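Kindetti: Storing Small Toys in a Shared Room
Final report, Design for the Home, spring term

1. Background

Small toys are hard to store. Large toys go on a shelf or in a corner, and sets usually come with their own box. Toy food, sea animals, figurines, cards and empty capsules don't belong to any set after a few months, and they end up in drawers with other things. Our project, which we called Kindetti, looked at how one household keeps these items and whether a simpler system would make tidying faster.

We limited the work to toys that fit in a closed hand. We counted 133 of them at the start in March. Of these, 52 were toy food and the rest were animals, figurines, balls, capsules, cards and loose parts. We weighed only the food group, which came to 621 grams.

The household already had a cabinet with drawers and a number of reused food containers. We decided not to buy anything new for the first trial. 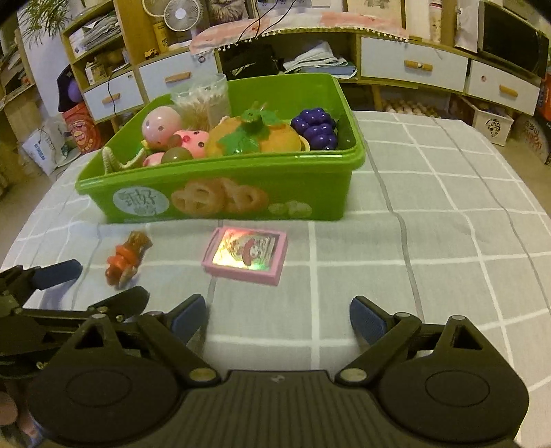 Open containers were our first choice for the trial. In an earlier interview the parent told us that lids get lost and that the children forget what is inside a closed box. We wanted something low enough to see into and light enough for a child to carry to where they play. The green cookie tub met both needs. The larger fruit, such as the purple grapes and the orange one with green leaves, can be found without digging. It also showed us the main weakness of an open tub, which is that it collects other things. The clear container of cotton swabs standing behind the fruit is not a toy and wasn't on our list. We recorded items like this as "strays" and kept a separate tally for them.

2. Method

The trial ran for 12 days. On each day the children played as usual and tidied up before dinner. One of us timed the tidying with a phone and wrote down anything left out at the end.

We compared two ways of sorting. In the first, toys were divided by type: food in one container, animals in another, everything else in a drawer. In the second, all the small toys the children had used that day went into one tub, and the tub was sorted once at the end of the trial. We switched from the first way to the second at the halfway point.

We did not tell the children that one way was better. We did remind them to tidy up, which may have affected the times – they don't normally get a reminder.
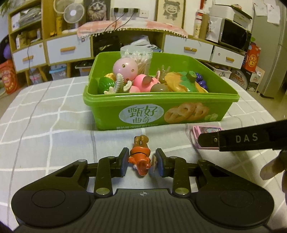

Taha Zerouali
Student researcher, Kindetti project (inventory and room layout)

My part of the report covers the items that did not fit the types. Figurines were the biggest problem. A character in an orange outfit with brown shoes is clearly not food and not an animal, so under the first way it had to go in the drawer. The children didn't like this, as they used the figurines together with the food. In the second way there was no such question, and the figurines went in with everything else.

Small flat things were also difficult. Cards and little boxes slide down the sides of a tub and stay at the bottom. I tried standing them up along the inner edge, but they fell over as soon as the tub was carried. A narrow pocket on the outside would probably solve this. I made one from an envelope and tape, and it lasted two days.

I also drew a plan of the room. The drawers are close to the play area, but a drawer has to be opened, and a younger child pulling one out tends to empty it completely. The top of the cabinet already has other uses. I marked the floor near the cabinet as the best place for a tub when it isn't being used.

3. Results

Tidying was faster with the single tub on every day except one, when visitors came and more toys were out. Fewer toys were left behind too. With sorting by type, the left-out items were nearly always the ones that had no clear place.

The single tub did have a cost. Finding one particular small item took longer, and twice a child tipped everything out to look for it. Strays went up as well, mostly stationery and hair clips.
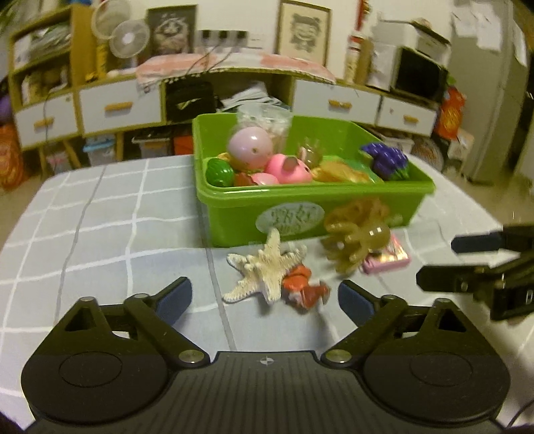 Figure 3. The green tub with the toy starfish, clownfish and octopus on the checked cloth in front of it.

Sea animals were handled differently from the other groups. The children treated them as their own set without being asked and often lined them up apart from the food. If we repeated the trial we would give them a small container of their own and keep the single tub for the rest.

4. Limits of the study

We worked with one household, and the trial was short. The tub was almost full from the start, so we can't say how the system would work with a larger collection. Rania Badawi did most of the timing, and on the days she was away I took over – our ways of deciding when the tidying was finished were a little different.

5. Next steps

Rania will make a second version of the outside pocket in cloth. I will repeat the stray count with a small dish placed next to the tub for things that are not toys. The inventory sheets and the room plan are in the appendix.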